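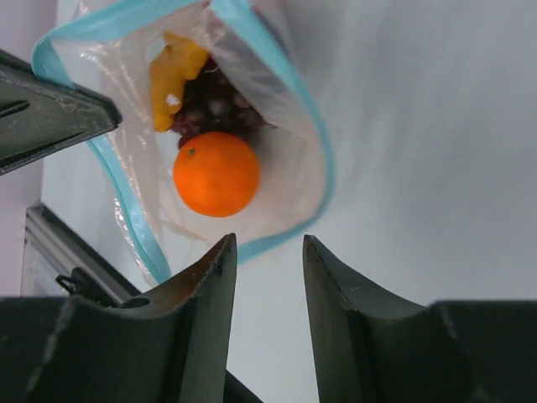
Zip Bags, Fruit and What Two Robot Arms Taught Me About Closing Them

I have been fighting with zip bags for most of my adult life, so when my friend Yu-ting Tam told me her group had spent since September teaching a pair of robot arms to handle them, I made her tell me everything over a very long pot of tea. (She calls the project Sollix.) A good deal of it works in my own kitchen, and I'm passing it along!

Open the mouth wider than you think you need. Her group ran 1,000 tries with bags of fruit, and in 379 of them one hand did all the work while the other stayed out of it. Those were the poor ones. The bag folded in on itself and the zipper wandered off. With two hands, each holding its own side, things went much better.

Put the heavy fruit in first, down in a bottom corner. An orange makes a fine anchor - the grapes can settle in next to it, and they don't get squashed that way.

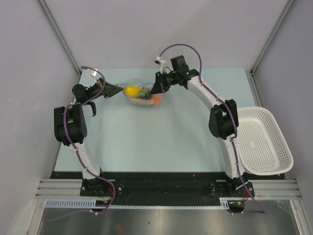 Both arms at the bag, with the basket off to the right.

Hold one end of the zipper still before you slide. Boonsong Boonyarit, who wrote up the results, found that the arms did best when one gripper pinched the end and stayed put while the other traveled along the strip. I had always pulled from both ends at once, like stretching taffy, and wondered why the middle popped open again.

Go slower at the start. The first inch is where the two halves of the track have to find each other, and the robots learned to creep along there and speed up afterward. I count to three under my breath.

And keep the counter clear around the bag. The arms had trouble when it slid into other things, and so do I, mostly with the butter dish. My fruit basket now lives at the far right of the counter, where my elbow can't reach it.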